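## 4. Working around the two-arm table

Welcome to the good part! By now the table is bolted together, both arms are talking to the controller, and you're itching to see them move. Before you do, read this section right through once with the power off. It covers the house rules for the Caltum two-arm table -- where people stand, where things go, and what to do when a run goes sideways.

These rules apply to everyone who works with the table, including people who have used other Clarberg cells before. The reach on this one is longer than you'd expect, and each arm can cross well past the middle of the table.

### 4.1 Marking the floor

1. Clear and sweep the floor on all sides of the table. Tape won't stick to dust.
2. Lay hazard tape along both sides of the work area. Press it down hard at the ends, where it lifts first.
3. Walk each arm slowly through its full reach in hand-guide mode. If any part of it passes over the tape, move the tape out and try again.
4. Write the tape date in the cell log. Replace worn strips every June, or sooner if you can see floor through them.

> **Note:** The tape is a reminder for people. It doesn't stop the arms, so never treat it as a guard.

### 4.2 Setting out the objects

Flowers are a terrific first job. They're light, they bend, and a fumbled grip does very little harm. They also teach you quickly how much room two arms need when they share one small surface.

1. Press the stop button and check that both arms report **HELD**.
2. Stand any vases well inside the table edge. Glass is allowed at low speed only (setting 4 or under).
3. Place the stems. Some can go in the vases and some can lie flat, so the arms get both kinds of pick.
4. Take your hands out, step back over the tape, and say "clear" out loud.
5. Release the stop and start the run from the panel.

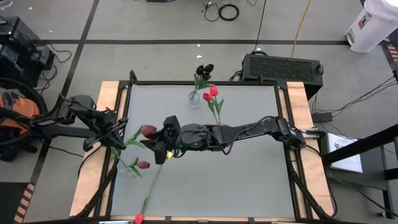
*Figure 9. Two-arm flower task, with tulips in glass vases and one lying flat on the table.*

Watch the first few picks closely. It's great fun, and it's also when you'll catch a bad setup. Look for an arm passing low over glass, a stem trailing across the other arm's path, or a cable pulling tight as a joint turns. Any one of these is a good enough reason to stop.

> **CAUTION:** Never reach in to straighten a flower during a run, even if both arms seem to be still. An arm that is waiting looks exactly like an arm that has finished. Press stop first, every time.

### 4.3 Keeping the arms out of each other's way

Both arms may work over the same part of the table, but only one may close its gripper there at a time. The Li planner handles this through a shared-zone setting:

1. Open **Zones** and choose **Shared centre**.
2. Set the wait time to 400 milliseconds. Shorter waits look snappier, but they leave little room for a late move.
3. Run the built-in check. It plays all 37 test moves at crawl speed and takes almost nine minutes.
4. If the check fails, write down the move number before you clear the message. You'll want it later!

### 4.4 If glass breaks

- Press stop and lock the main switch.
- Put on cut-proof gloves and pick up the large pieces by hand.
- Vacuum the tabletop, the grippers and the floor. Don't use compressed air.
- Open and close each gripper once in hand-guide mode and listen for grit.

### 4.5 Handing over the table

At the end of a shift, park both arms, lift out the vases and coil any loose leads that cross a walkway. Then fill in the Orano handover card and leave it where the next person will see it.

Changes to these rules go through Christos Christodoulou, who reads every suggestion and welcomes more of them. Send yours before noon on Thursday to have it looked at the same week -- a rough sketch on the back of a handover card is fine.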